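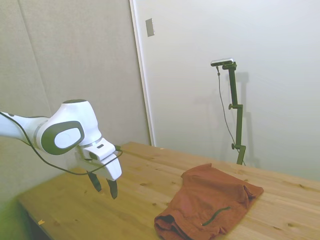

3.2 How people talk about the kitchen table

I went into the interviews thinking I'd hear mostly about meals. I was wrong, and it took me an embarrassingly long time to notice. Of the 1,533 diary entries we coded, only about 300 mention eating at all. The rest are bills, homework, sewing, arguments, a broken radio, and one very long July entry on sorting buttons (Pierina Ferraro coded that one and still brings it up).

So we went back and split the entries by what the writer was doing while seated. The Jatlow households wrote mainly in the evening, after the dishes. In Pandel it was the reverse — people sat down with coffee before anyone else was up and wrote two or three lines. I had expected income to explain the gap. It doesn't do much once you account for shift work, and Liudmyla Prokopenko's earlier coding of the Pandel set points the same way.

What surprised me more was how much people had to say about the surface itself. They wrote about rings from cups, about a burn somebody's uncle left, about whether to oil the thing. Several writers could tell you which strip of wood had their spot on it. Figure 3 shows a pale top of the edge-glued kind, with the joints between strips that these writers liked to run a fingernail along.

Figure 3. Light wooden surface, close up, with a butt joint between two boards.
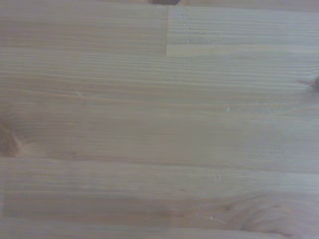 3.3 Who gets which seat

Seats were steadier than I would have guessed. Once a family settled in, people mostly stayed put for years, and the diaries only bring it up when something changes: a new baby, a kid leaving, a grandmother moving in. One Jatlow writer spent four entries being mad that her brother took the chair by the stove. I coded these as "seat disputes" and then had to add a second code for the ones that were plainly about something else.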